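Gellness Notebook
2021-03-07
Filed under: Opinion

The door was open, which is what the door was for

The incident report runs to 23 pages and I have read all of them, some of them twice, and the sentence I keep going back to is on page four. "The unit considered the passage complete." It had its arm through the handle at the time. It then drove forward, as you would if you considered the passage complete, and took the handle with it, along with a fair amount of door.

No one was hurt. The unit belonged to Dotgate, the door belonged to a day centre, and the member of staff who had just gone through it was holding a tray of cups and had the good sense to keep walking. The report calls this "a favourable outcome". I would call it luck, but then I don't get paid by the page.

What went wrong is dull, and I think the dullness matters. The software that Dotgate bought in, a package called Sernow, decides that a door has been dealt with when the door has swung far enough. It doesn't ask whether the hand has let go. In all the practice runs the hand had let go, because in practice the handles were smooth and straight, and so swinging and letting go came to mean the same thing. Then somebody fitted a handle with a curl at the end. They are nice handles. My aunt has them.

I have been told, fairly sharply, that I'm making too much of this. The Cao simulator put the robot through 1176 door openings before it was allowed near a building, and 106 of those were marked as failures, and every one was looked at and fixed. Fine. My worry is the other pile. Nobody opened up the successes. If your test says "door open, well done", then a robot that opens the door while still hooked to it gets a well done, and goes in the drawer with the good ones.

Karthik Selvanayagam, who used to test lifts and now argues with me by email, puts it better. A lift, he says, doesn't move off when the doors have been told to shut. It moves off when something has checked that they are shut. He regards this as the least he can expect from a box on a rope and can't see why a machine with arms should get off more lightly.

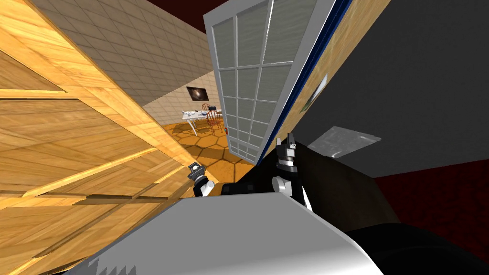
I like simulators, for the record. You can break as many doors as you please and the bill is nil. But a simulated house has only the trouble in it that someone thought to put there, and people who build robots are, on the whole, people who have never caught a dressing gown pocket on a door handle while carrying soup. I have done it twice. I'd have been glad to consult.

Dotgate's answer is a software update, due in April, which will make the unit back off a little and feel for a tug before it sets out. Good. It should have been there from the start, and it costs less than the new door, which came to 700 pounds with fitting. They have also asked the day centre to change its handles.

The day centre has said no, and I'm with the day centre.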